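Cleaning Up the Vasilakis Orders Sheet: My Project Report

2 min read

Print | E-mail
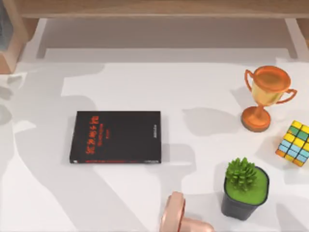 So my job was to take one giant spreadsheet and make it usable! It had 3,347 rows of orders, and the customer names were typed every way you can imagine (all caps, extra spaces, last name first). I started with TRIM and PROPER, which fixed a lot of it in one afternoon. Then I ran Remove Duplicates and lost 463 rows, so I checked 200 of them by hand against my backup copy.

The lookup part was harder. I kept getting #N/A on 327 rows until my partner, Tekle Workneh, noticed the order codes were stored as text on one sheet and numbers on the other. VALUE took care of that. I still want to redo the July tab with a pivot table, and Tekle is working on the charts.

Contact | Copyright Tekle Workneh and project partner | Back to top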